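Bluetooth earbuds: left one keeps dropping out when I walk
Posted in Audio and Headphones

pellworth_k

I have a pair of Amside wireless earbuds, bought in May. They were fine for the first few weeks. Now the left one cuts out when I am moving. Sitting at my desk I get no trouble. As soon as I go outside with the phone in my pocket, the left side drops for a second or two and comes back. The right side never does it.

What I have tried so far:
Put both buds back in the case and took them out again.
Removed them from the phone's Bluetooth list and paired again.
Turned the phone off and on.
Cleaned the charging contacts with a dry cotton swab.

None of it made a difference. The phone is two years old and works fine with the speaker in my kitchen. The battery on the left bud reads a little lower than the right by the end of a walk, but not by much. On Sunday I walked from home to the station at Corkthorpe and it dropped out 17 times. I would like to know if this is a fault or a setting before I send them back. The seller wants them in the original box and I am not sure I still have it.

3 replies

Dagim Weldu

Which pocket is the phone in? Try the other one before you do anything else.

On a lot of earbuds one side takes the signal from the phone and passes it to the other. On some models both sides connect directly. Either way the signal has a hard time getting through your body. If the phone is in your right front pocket and the left bud is the one that drops, that fits. Indoors you often get away with it because the signal bounces off the walls. Outside there is nothing much for it to bounce off.

So, in this order:

1. Walk the same route with the phone in a left pocket, or in a jacket chest pocket if you have one.

2. Use only the left bud, with the right one in the closed case. If it plays without a gap, the bud's own radio is probably all right and the trouble is in the link between the two.

3. Do a proper reset of the buds. Removing them from the phone is not the same thing. On my pair from Brandão you put both in the case, leave the lid open and hold the button until the light changes color. Yours may be different, so look in the booklet. Remove them from the phone first, then reset, then pair again.

4. See if the maker's app offers a firmware update. Keep both buds in the case with the lid open while it runs. Mine took 13 minutes and looked stuck for most of that.
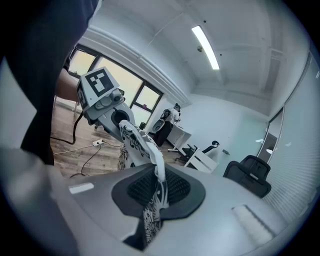
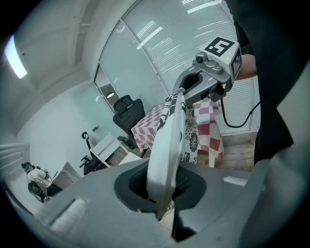
White cloth with a black floral print, held at two points in both pictures.

If it still drops with the phone on the left side after a reset, I would call it a fault and return them. Write down what you tried and when. The shop I dealt with in Niltesberg asked me for that and the exchange went through in a week. Ask them about the box too. Mine accepted plain packaging as long as the case and cable were in it, but that was one shop.

Also, does your phone have a sound quality setting for Bluetooth? It may be under developer options or on the device's own page. If it is set to the highest quality, change it to the standard one. It sends less data and holds up better when the signal is weak. I can't hear the difference outdoors with cars going by.

marlow344

Same thing happened with mine. Bought new ones.

tinbasin

Agree with checking the pocket. One more thing to look at is whether the bud is really losing the connection or just pausing. Many of these have a sensor that stops the music when you take a bud out of your ear. If the left one sits a bit loose, every few steps the sensor thinks you took it out. Some brands only mute that one side. Look for "ear detection" or "wear detection" in the app and switch it off for a day. If that cures it, go up one size on the left ear tip. My left and right ears take different sizes and I used them for 7 months before I tried that.

Wax or dirt over the little sensor window can do it as well. You cleaned the charging contacts but the window is a separate spot, usually on the inner side facing your ear. Dry cloth only, no water.

pellworth_k

Phone was in the right front pocket. Moved it to the left and got to the station with two drops. I have not found the reset button yet. Ear detection is on, so I will switch that off tomorrow and try again.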